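Plier un maillot de sport sans que le col blanc parte en vrac ?

Bonjour à tous ! Je trie les affaires de mon fils en ce mois de septembre et je m'arrache les cheveux avec ses maillots. Les t-shirts normaux, ça va, je les plie en rectangle et hop, dans le tiroir. Mais les rouges avec le col blanc à fines rayures rouges, impossible : le col se tortille, le tissu glisse, et l'étiquette d'entretien finit toujours par dépasser sur le côté. Je plie sur le canapé, je n'ai pas de grande table. Vous faites comment, vous ?

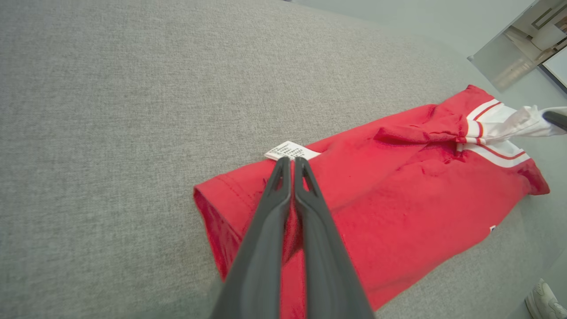
Réponses (2)

Clonder
Modérateur – 9/23/25
Alors moi j'ai eu le même souci avec les tenues du club (14 maillots à laver après chaque match, je vous laisse imaginer !). Déjà, le canapé, j'éviterais : le tissu d'assise accroche un peu et on n'arrive pas à bien lisser. Une planche à repasser réglée tout en bas, ça marche très bien.
Ensuite je commence par le col, avant de toucher au reste. Maillot face contre la planche, je remets le col bien à plat avec la paume, puis je rabats les deux côtés vers le milieu, manches comprises. Je remonte le bas jusqu'au milieu du dos, et encore une fois jusque sous le col. Comme ça il reste au-dessus et il n'est pas écrasé dans un pli.
Pour l'étiquette, je la rentre à l'intérieur au moment de rabattre le côté. Si elle gratte votre fils on peut la découdre, mais notez la température de lavage avant – je me suis fait avoir une fois, du rose partout sur le blanc.

Zustico
moi je roule tout, ça prend 13 secondes et ça tient dans le tiroir. le col on s'en fiche un peu non ?

Abreu
Pas d'accord avec le roulage, chez nous les cols ressortaient tout gondolés. Par contre je les mets sur cintre quand il y a de la place dans l'armoire, et je ne plie que pour le sac de sport.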